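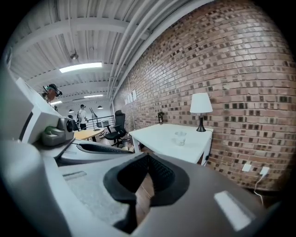 Wall table and lamp, brick side of the room.

Notebook, Jutville workshop
Entry date: Jan 30, 2019
Subject: Plondale room, furniture and tabletop layout

The purpose of this entry is to record the state of the table area against the brick wall, so that the layout can be repeated if the furniture has to be moved. The earlier entry on this area, written in September, was made before the table was delivered and should no longer be used.

The white table is to remain at the brick wall. A position under the window was considered and rejected, as daylight there changes too much over an afternoon. The white top shows dust readily and will be wiped with a damp cloth before each use of the room. Abrasive pads are not to be used on it. One was used on the Dreltton table last year and the marks did not come out.

Lamp. The white-shaded lamp stays at the right-hand end, toward the back. The bulb on order is rated at 3,000 K. The sample bulb from Dewulf was cooler in color and made the brick look gray, so it has been returned. The lamp is to be switched off at the cord when the room is closed. Please do not lift it by the shade; the fitting underneath is light and bends.

Papers on the wall. These are to be left where they are until the layout is signed off. Anything added should go up with removable putty. Tape has already pulled grit out of the mortar in the Dreltton room.

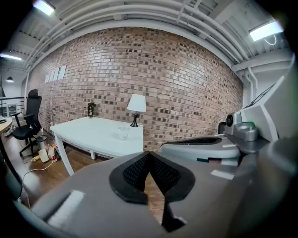

Tabletop with lamp, clear cup and small dark ornament; office chair to the left.

Tabletop objects. The lamp, the cup and the dark ornament form the standard set. The ornament belongs at the back left corner, against the wall. The cup has no fixed place, but it should be kept clear of the edges. It may be rinsed and reused. If it cracks, it should be replaced with one of the same kind, and the change written here on the same day.

Chair. The black office chair is kept to the left of the table, off to the side. It was tried directly in front for two days and was found to be in the way of anyone who needed to reach the back corners. The armrests also meet the tabletop if the seat is raised fully, and one of the two chairs at Dreltton has a worn patch for that reason.

Costs. The allotment for furnishing the room was 3,000 dollars. Spending to date is 2,958 dollars, including delivery and the return charge on the Dewulf sample. The remainder will go toward cord covers. An 8 ft length has been priced and does not fit within it, so a shorter length will be ordered first - enough for the lamp side only.

Cords. The lamp cord goes over the right edge of the table. It should be given some slack, as a tight cord will drag the lamp backward when the table is shifted. The white cable at the wall outlets still loops down to the floor and needs a clip.

Floor. Items have again collected under the left side of the table, among them a bottle and the round stool. The stool may stay. Everything else is to be put away on the shelves at the end of the day.

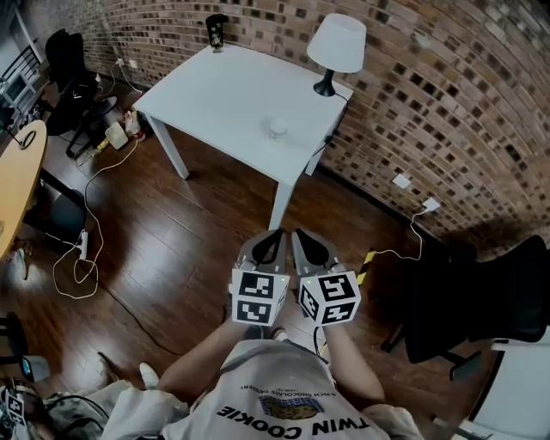

Dreltton, having read the draft of this entry, objects to the rule on the stool. If the space under the table is meant to be clear, the reply says, then it should be clear, "or in a week there will be a box on the stool and a coat on the box." Dreltton also asks that the cup be given a fixed place like the other two objects.

The first point is accepted and the stool will be moved out. The second is left open until the bulb has arrived and the table has been looked at with the lamp on.

Still to do:
Order short cord cover.
Clip for white cable.
Confirm delivery of bulb with Dewulf.
Copy this entry to the Plondale binder.

Receive new notebook entries by email. Enter your address to subscribe. You may unsubscribe at any time.

© 2019 Jutville Workshop | Contact | Back to top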